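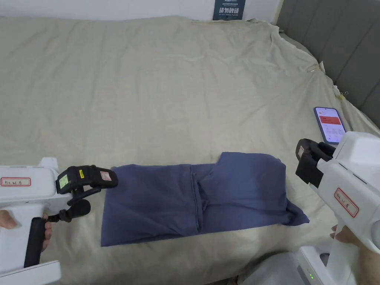

Issue 2, page 16

Section 4. Recording a Folding Task with the Paired Hand Grippers

4.1 Purpose of this section

This section describes how one operator records a garment folding task with the Jiretness paired hand gripper kit. It applies to kits supplied by Botov with a left unit, a right unit and the head camera. Installation of the Unda recording software is covered in Section 2, and charging in Section 3. The operator should have read both before starting.

Folding tasks may be recorded on a bed, a table or any other flat surface that supports the garment fully. A made bed with a plain sheet is suitable. The sheet does not need to be smooth, and ordinary creases may be left as they are.

4.2 Before you begin

1. Confirm that both units show a charge of at least 30 percent in the Unda application. A unit below this level will stop recording without a warning tone.

2. Check the label on the housing of each unit. The unit name written on the label must match the name entered in the application. If a label has been lost or can no longer be read, write a new one before the session. Units with the same name cannot be paired.

3. Open and close each jaw fully several times by means of the trigger. The movement should be even, and the jaw should return to the open position when the trigger is released.

4. Put on the head camera and tighten the rear strap. The camera should sit level on the forehead and should not slide when the operator looks down at the work surface.

5. Start a preview in the application. Stand at the side of the bed with both arms forward and adjust the tilt of the camera until both jaws and the full garment can be seen.

Note: Stickers on the jaw assembly are permitted if they lie flat and do not reach the gripping surface. Remove any sticker that has begun to lift at a corner.

4.3 Placing the garment

1. Lay one garment on the sheet, within easy reach of both hands. Trousers and shirts are both suitable for a first session.

2. Choose a garment that differs clearly in color from the sheet. A blue garment on a beige sheet gives good results. White garments on white bedding should be left until the operator has completed at least one approved session.

3. Empty all pockets. Close zippers and fasten the top button.

4. Decide on the starting state and select it in the application. The choices are Flat, Partly Folded and Bunched. A garment already folded into a rough rectangle, with one end raised or a corner left loose, is to be entered as Partly Folded.

Note: A phone used to run the application may be kept on the bed during the session. Place it outside the area in which the garment will be turned or spread.

4.4 Recording the fold

1. Take hold of both handles. Wrap the fingers fully around the grip and rest the index finger on the trigger.

2. Hold the two units apart, one on each side of the garment, with the jaws open and pointing toward it. Keep still until the start tone is heard.

3. Lower one jaw to the nearest edge of the garment and close it on a single layer of cloth where possible. At thick seams, and at the waistband of trousers, it may be necessary to take more than one layer.

4. Bring the second jaw to the matching edge and close it in the same manner.

5. Lift both units together, carry the cloth across the fold line and lower it. Open both jaws before drawing the units away.

6. Correct any loose corner as a separate movement. Grip the corner, lay it in line with the edge beneath it and release.

7. Flatten a raised end with the side of a closed jaw. Do not press with the housing.

8. Return both units to the starting position and hold them still until the stop tone is heard.

Caution: Keep fingers, jewelry and sleeve cuffs clear of the hinge while the jaw is closing.

Caution: Do not grip the sheet together with the garment. If the sheet lifts, open the jaw at once, let the cloth settle and continue. The attempt need not be discarded unless the garment has left the work area.

4.5 Pace and rest

A single fold should be carried out at a calm, steady speed. Very fast movements reduce the accuracy of position tracking, and long pauses in the middle of a fold must be trimmed by hand afterward. New operators commonly need about 65 seconds for a full garment. No operator should record for more than 30 minutes without a break, and both units should be set down on their bases during the break.

4.6 Reviewing and sending the session

1. Open the session list and select the most recent entry.

2. Play the recording from the head camera and confirm that the garment remains in view throughout.

3. Mark each attempt as Complete, Incomplete or Discard. An attempt in which the fold was finished untidily is still to be marked Complete.

4. Enter the type of garment and the work surface, and select Send.

If the application displays code 212, the left and right recordings do not share the same start time. Restart both units, pair them again as described in Section 2 and repeat the session. Recordings affected by this code cannot be repaired.

4.7 Support

Questions on the use of the kit may be sent to Gisela Vogler, Operator Training, Botov. Requests for replacement triggers, jaws and straps are handled by Teemu Kallio at the Kjærgaard service office. Please state the unit name and the software version in all messages.

This section was revised on January 6, 2021, and replaces Section 4 of Issue 1.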